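Section 3. Setting Up the Kitchen Cell for a Club Session

This section covers the two-arm kitchen cell used by the Wernley Robotics Club. Read Section 2 (Power and Emergency Stop) first. Setup needs two members, one at the cell and one at the control laptop. The task is called Hang and Return: the arms take utensils from the counter and place them on a stand, then bring them back.
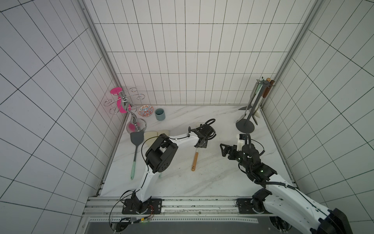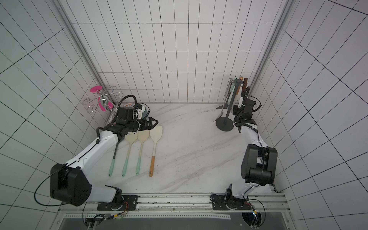
Both pictures: the two arms in the tiled cell, with utensils on the floor of the cell and on the stand.

Can we use utensils from home in place of the club set?

You can for practice, as long as the handle has the same general shape as one in the club set and the item has no sharp edge. For scored runs, use only the club set, so that results from different teams can be compared.

3.1 Before you power on

1. Check that the emergency stop button is pressed in.
2. Check the bolts on both base plates. A plate that moves when you push on it must be tightened before you go any further.
3. Look over the cables on each arm. They should follow the arm without pulling tight at the elbow. Replace any clip that has come off.
4. Wipe the counter with a damp cloth and let it dry. Do not use spray cleaner inside the cell.
5. Take out anything that is not on the layout sheet for the session.

CAUTION: The circuit boards near the arm bases are exposed. Keep drinks, wet cloths and loose metal parts away from them.

3.2 Placing the utensils

1. Take the layout sheet for your session from the Dunbar binder. Sheet 151 is for beginners. Sheet 167 adds the return half of the task.
2. Set the stand and the rack in their marked positions. Turn each one by hand and make sure it does not wobble.
3. Lay the utensils on the counter with the handles toward the front rail, unless the sheet says otherwise.
4. Leave enough space between handles for an open gripper finger. If the fingers touch a second handle on the way down, move the utensils farther apart and try again.
5. Hang the starting utensils on the stand. Heavier ones go on opposite sides.

Note: Small changes in position are fine and are part of the exercise. Large changes – a stand moved to the other side, for instance – need a new layout sheet.

3.3 Starting the arms

1. Close the laptop's other programs and open Rovix.
2. Choose the profile "Kitchen, two arms".
3. The member at the cell calls "clear" and steps back behind the floor tape.
4. Release the emergency stop.
5. Press Home. The left arm moves first, then the right. Wait for both to stop.
6. Open and close each gripper once from the laptop. If one does not respond, press the emergency stop and check the connector at the wrist.
7. Check both wrist camera views on the laptop. Wipe the lens if the view is cloudy.

CAUTION: Never reach into the cell while the emergency stop is released, even if the arms are still. Motors that are holding position can move without warning when a new command arrives.

3.4 Running the task

1. Select the layout sheet number in Rovix.
2. Set the speed to Low for the first run of the session.
3. Press Start Run. Keep one hand near the emergency stop.
4. If a utensil falls, let the arms finish the current move, then press Pause. Press the emergency stop before picking anything up.
5. At the end of the run, type a short comment in the log. Write what went wrong, even if the run was scored as a pass. "Missed the hook on the first try" is more useful than "OK".

Note: The log holds 3000 entries. When it is full, Rovix asks you to export it. Save the export to the Trillmont folder on the club drive and then clear the log.

3.5 If the arms get in each other's way

The two arms share the middle of the counter. Rovix will stop both if it predicts contact, and the message "Shared zone" appears on the laptop. Press Back Off to return the right arm to its home position, then Resume. If the message comes up more than 3 times in one run, end the run and check the layout against the sheet.

3.6 Shutting down

1. Press Home and wait for both arms to stop.
2. Press the emergency stop.
3. Switch off the power supply.
4. Return the utensils to the club set box and sign the sheet in the binder.

Report damaged parts to Napaporn Noiphan before the next session. Do not repair grippers yourself. Replacing a gripper finger is covered in Section 5.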